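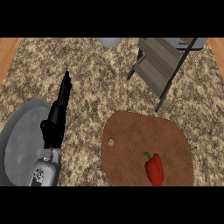
Simulated prep station: closed gripper on the left, red bell pepper on the brown board.

How to get a kitchen crew ready for a two-arm prep station

When we started planning the new station at Dernau, I assumed the hard part would be the arms. The kitchen there sends out 600 lunches a day, and I had spent weeks on reach and speed before Clémence Guérin, who has run the morning shift for years, asked me where she was supposed to stand. I had no answer (I did have a very nice spreadsheet). So this guide starts with her question, and I hope it saves you a few awkward mornings.

Step 1. Write down the job as people do it now. Spend a whole shift in the kitchen, from the first delivery to the last wipe-down, and note the small things too: who turns the board around, who fetches the next crate, who notices the soft pepper and sets it aside. Those little jobs rarely show up on a job sheet, and somebody will still have to do them.

Step 2. Build the station in simulation and invite the crew to look at it. We used Wotedar for ours, but any tool your team is comfortable with will do. Put in the board, the shelves and the things that live at the back, then pull up some chairs and let people talk. Dehua Cao wanted the shelving moved within the first ten minutes, and he was right.
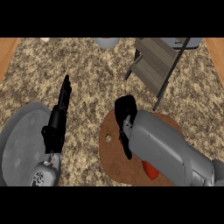

Both arms in the simulated layout, with the right gripper just above the board.

Step 3. Agree on whose space is whose. Go through each arm's moves slowly on the screen and ask the crew to say when they would normally be reaching in. Mark those moments on your list. At Dernau we ended up with a clear handover: a person loads the board, steps back and presses the start button, and the arms wait until then. Your safety assessment comes on top of all this, of course — please don't treat a simulation as a replacement for it.

Step 4. Rewrite the roles before the equipment arrives. Two people on our morning shift were going to spend less time on vegetables and more on checking, loading and menu work. Tell people early, put the pay and hours in writing, and leave room for them to say they'd like something different. One of ours preferred to stay on hand prep, and there was plenty of it left.

Step 5. Practice stopping. Everyone on the shift should pause the station and bring it back at least 2 times, including the folks who only pass through with a cart. Start with 200 practice runs at low speed, at a quiet hour, and keep a notebook by the station for complaints. Read the notebook every afternoon and write your reply under each entry, even if the reply is only that you're still looking into it.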